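Kitchen Waste Handling – Session 5 handout
Domestic and small catering plumbing, evening course

Last session covered the sink outlet and the trap. This one deals with food waste disposal units: how they are fitted, what they should be fed and what goes wrong.

1. Before fitting

Check the outlet size first. Older sinks may have a narrow outlet that will not take the mounting ring. Some steel sinks can be recut, but a ceramic one normally means a new sink or no unit.

The Trikari bench unit used in the workshop hangs from the sink flange on three screws. Tighten them a little at a time, going round in turn. The electrical supply goes through a 13 amp fused switch, placed where the user can reach it without leaning over the sink.

2. The waste pipe

Keep the run short and give it a steady fall. Most blockages we are called to are in the pipe – the grinding chamber is usually clear. Avoid tight elbows and use swept bends. Fit a tubular trap, as a bottle trap will collect solids.

3. Feeding the unit

Run cold water before switching on and leave it running for 12 seconds after the noise drops. Small amounts, fed steadily, are better than one full load.

Usually fine: soft fruit, cooked vegetables, plate scrapings.
With care: peelings, rice, egg shells.
Keep out: fat, large bones, corn husks, anything stringy. 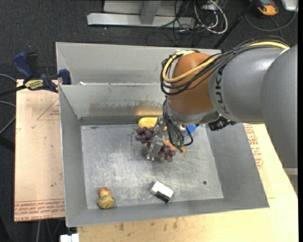
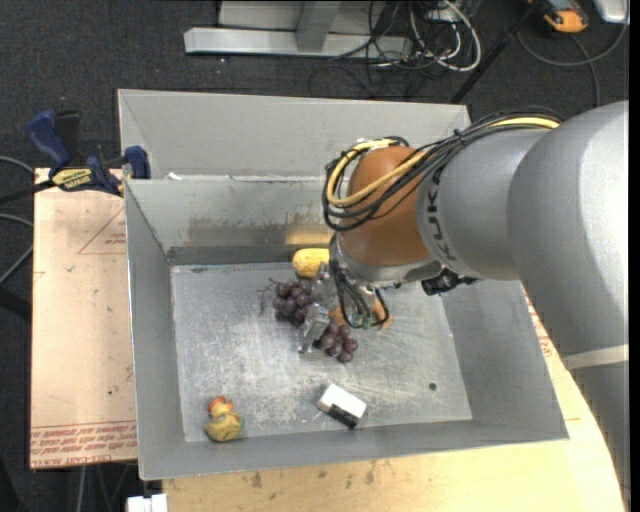

4. Common faults

Humming but not turning: the plate is jammed. Switch off at the wall, then free it with the key from underneath. Never put a hand in the chamber.

Completely dead: press the reset button on the base, then check the fuse.

Leak at the flange: the sealing putty has been put on too thinly or the screws are uneven. Take it down and start again.

Smell: usually the rubber splash guard. Lift it out and scrub the underside.

5. For next time

Read pages 5 to 17 of the Skonau fitting guide. Bring your sketch of a double-bowl layout, with the dishwasher connection marked. The December practical will use the same layout, so keep a copy.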